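Can a machine pack the shopping yet?

At Cozma, a small workshop in Tevport, two arms have been learning since May to handle a supermarket basket. The engineer who leads the work agreed to speak with us over lunch. She prefers to keep her name out of it – "the team is tired of my name", she says.

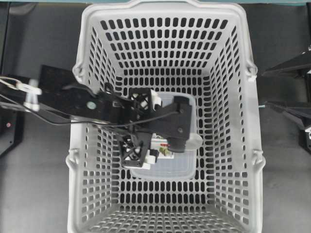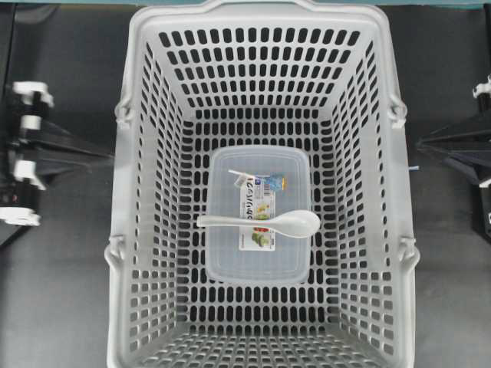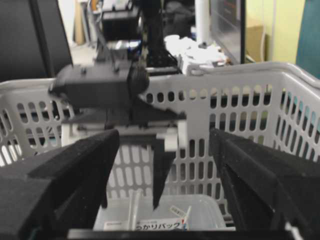
Plastic basket and clear container at Cozma, Tevport.

I asked her first whether the arms can do the job of a shop assistant. "No," she says. "For one kind of box, on a good morning, yes. For a real shop, not yet."

The difficulty, she explains, lies in things which people never think about. Clear plastic is hard for the cameras, and a basket full of holes confuses them further. "A child sees a box. The machine sees many small edges and must decide which of them belong together."

Her team set itself a goal of 1000 attempts before the summer. They have finished 800, and in 517 of them the item arrived where it should. She does not find the number shameful. In the first version, built for the Iltetti warehouse in Flivville, the arms were much slower and dropped more.

And at home? She would trust them to clear a table of light things, if somebody stays in the room. Glasses she would wash herself. "My mother asks me every month when she can have one. I tell her to keep her dishwasher – it is a very good robot already."

The next task at the workshop is bags with soft handles. She expects it to take until winter.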